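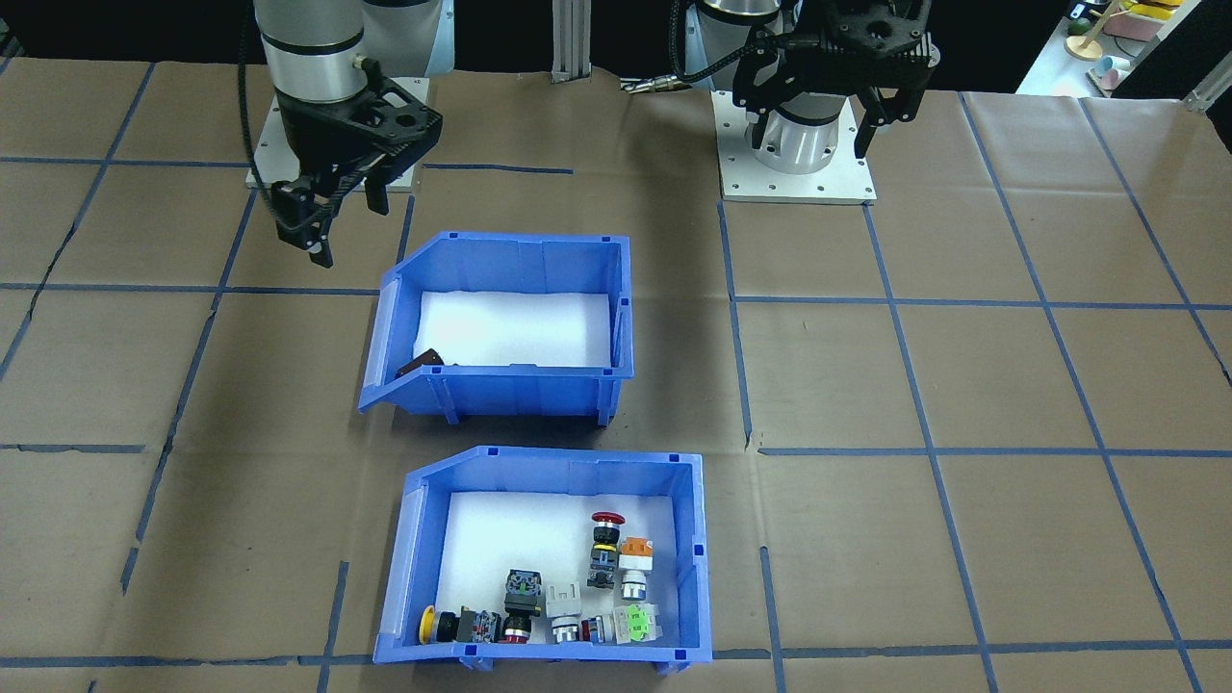

Cuaderno de taller, 1 de septiembre de 2025

Mesa de clasificación de piezas pequeñas. Sigo con lo que quedó a medias en julio: sacar del cajón de recuperados lo que todavía sirve y darle un sitio fijo. Soudabeh Karimi me dejó la lista vieja, la de Haddad, pero los nombres no coinciden con los del pedido de Brusero y he acabado haciendo otra.

Cubetas azules de frente abierto, con forro blanco en el fondo. El forro se queda. Sin él los condensadores ruedan hasta el labio delantero y además se marcan las fundas. Falta poner etiquetas en el hueco del frente. Las adhesivas que tenemos se despegan a los 2 días, probar con cartulina metida a presión.

El papel kraft de la mesa está arrugado, pero aguanta. La cinta azul de la cuadrícula no la cambio hasta que se cambie el papel.

Reparto de momento: condensadores cilíndricos en la cubeta de delante; mando y pulsadores en la de detrás.

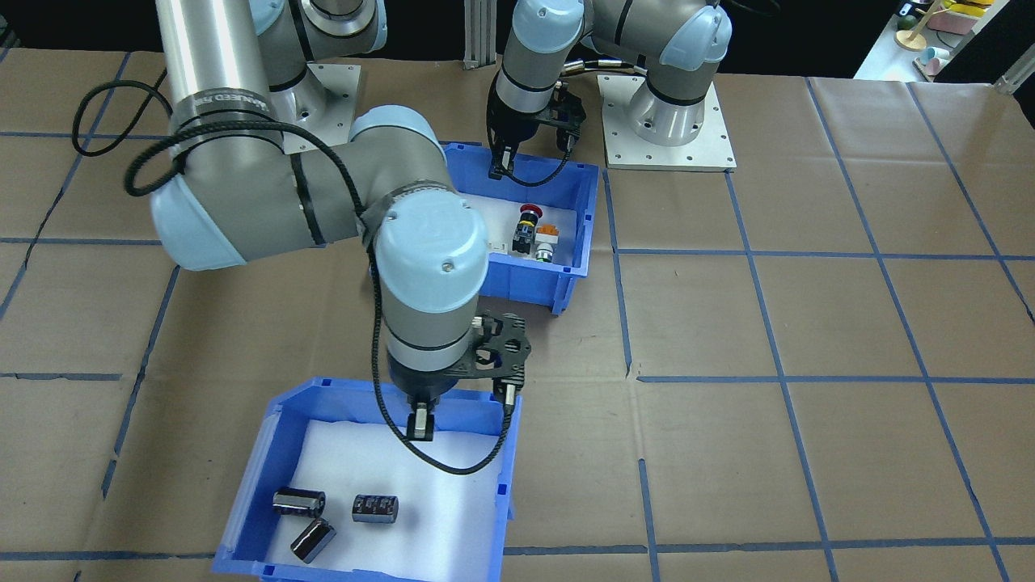 El botón de emergencia rojo va con los pulsadores aunque Keyvan Khosravi prefiere tenerlo aparte, con el material de seguridad. Lo hablamos el mes que viene si hace falta. El pulsador naranja de caja blanca lo quiero comprobar con el polímetro antes de darlo por bueno: contacto abierto, contacto cerrado, 50 pulsaciones y volver a medir. Si sale ruidoso, fuera.

Condensadores: mirar uno por uno tensión y fecha. Los de 200 V a bolsa separada. Descargar siempre con la resistencia, nada de destornillador, y apuntar la capacidad medida en la propia bolsa. Los que tengan la base abombada se tiran sin medir.

Lo que no sé dónde meter: la pieza suelta plateada y negra. Podría ser del lote Nasis, por el acabado, pero no lleva referencia. Pregunto a Soudabeh.

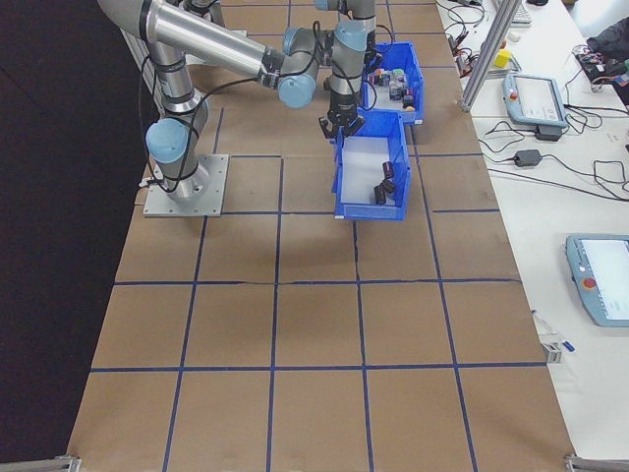 Cuaderno 4, pág. 50

Pendiente:
Separar por tipo el montón mezclado de la cubeta de detrás. Ahora hay de todo y de todos los colores, así no se encuentra nada.
Pedir bolsas con cierre a Jiklow, tamaño pequeño.
Pasar la lista nueva a limpio y borrar la de Haddad de la carpeta común.
Ordenar la mesa blanca de al lado. Keyvan dice que se encarga él de lo suyo, yo del resto.

Las cubetas se quedan una detrás de otra, en el centro. Probé a ponerlas en paralelo y se tarda más en pasar piezas de una a otra.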